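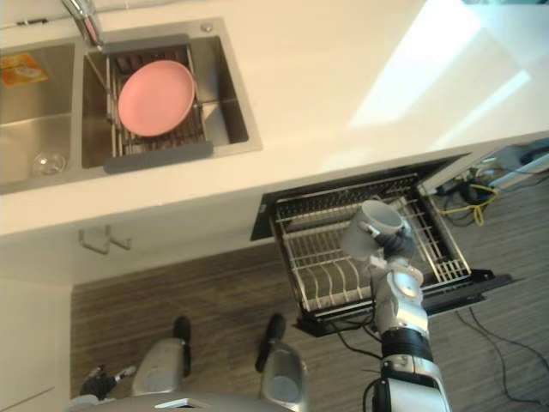 Right, thread on wedding gift lists as promised, because Tahira Baloch asked me last night and I ended up sending her 20 voice notes. Easier to type it. The one thing everyone puts on a list and never regrets is boring kitchen stuff – a roll-up drying rack that goes across the sink, plates, a decent pan. The thing people regret is the giant cake stand. We had two. Both in the loft.

Background: got married in April, guest list of 121, mostly his side. List went live far too late. Do it when the invites go out, not three weeks after, my aunts had already bought towels by then.

We used Avex for the list. Fine. Bit clunky on a phone. You can add things from any shop which is what sold me on it. Tahira's looking at Flositz instead, I've not used it so can't say.

Money. Everyone wants to know about money. My mum thought asking for cash was rude, his mum thought NOT asking for cash was rude. We did both – short list plus a line about a honeymoon fund. No poem. Please no poem.

Envelopes on the day: get a box with a lid and put one sensible person in charge of it. Ours was Fitzgerald Nguyen-Tran, who took it so seriously he wouldn't let me open it. To be fair to him he still had it under his arm during the dancing.

Write down who gave what AS you open things. Two columns, name and gift. I thought I'd remember. I did not remember. There is a very nice blue jug in this house and I've no idea who to thank for it

If that was you please message me

Price range: go lower than you think. Put loads of small bits on. Students and cousins want to get you something without it being a whole thing. Wooden spoons went in the first hour. The one big item sat there for weeks until Hanan Haddadin got the work lot to club together. Still slightly embarassed about that.

Group gifts: turn the setting on if your list has it. Ours was hidden right at the bottom of the options, under delivery.

Delivery!! Do not have it all sent to the venue. We got married out at Dolbridge and one parcel went there by mistake and it took five phone calls to get it back. Have it sent to home, or to whichever parent is always in.

Someone's asked about guests from abroad. His uncle wanted to send a cheque for 1,000 and the bank made such a meal of it that he brought it in cash next visit. Just give people the transfer details if they ask, it's quicker and kinder to everybody.

Thank you cards. I did mine in batches in front of the telly. Zohreh Nikzad did hers on the honeymoon, on the actual beach, which I think is mad but they were all posted before she was back at work. Say what the gift was, say one thing about teh day, done. Nobody's marking it.

Returns – check how long you've got before the wedding, not after. We had two identical kettles and missed the date on one. Dai next door has it now.

Chenxi Qiu says I should mention that a no gifts wedding is allowed too. It is. She had one. People still turned up with wine so maybe clear a shelf.

Will do one on seating plans if anyone wants it, need a lie down first. Tahira your list looks lovely, take the cake stand off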